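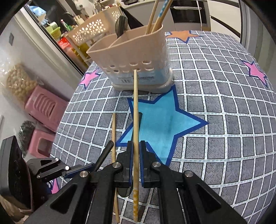
Katherine Cabrera wrote the first draft of "Flurstead" in two winters and then spent four years telling people it could not be filmed. The novel follows a ferry clerk who stops speaking after her brother leaves town, and most of it takes place inside her head.

"There are whole chapters where she sits in the ticket booth and thinks," Cabrera said by phone. "I liked writing those. I didn't see what a camera was going to do with them."

Maritza Flores saw it differently. She bought the rights through Skimby, the small production company she runs out of Plostby, and wrote the script herself. The finished film runs 88 minutes. Her first draft ran 101 pages, and she says the cuts came mostly from dialogue.

"I had given the clerk a friend to talk to," Flores said. "It was a way to get the thoughts out loud. Katherine read it and wrote one word next to the friend's first line, which was 'who?' I took the friend out that week."

Cabrera had no approval over the script under her contract. Flores sent her pages anyway, and the two spoke most Sundays while the script was being rewritten. They disagreed about the brother. In the book he never returns. In the film he comes back for a single scene near the end, eats a meal in the kitchen and leaves again before morning.

"I was against it," Cabrera said. "I wrote Maritza a long email about it. I still think the book is right for the book. But when I watched it with my sister she grabbed my arm in that scene, and she never finished the novel, so I have to count that."

Flores said she kept the scene because the audience needed to see the clerk choose silence with someone in the room. She shot it in 2 versions, one with the clerk speaking, and threw the speaking one out on the first day of editing.

Another change was the town. Cabrera's is never named and has a harbor wall she describes at length. The production couldn't afford a harbor, so the ferry became a river crossing at Chávez. Cabrera said she has had letters about the wall.

The film was to open in theaters in May. It will be offered for home rental instead, with a new paperback the same month. Cabrera turned down a cover using a photo from the movie.

"People should get to make up her face," she said.

Flores is reading Cabrera's second novel now. Neither would say whether the rights are available.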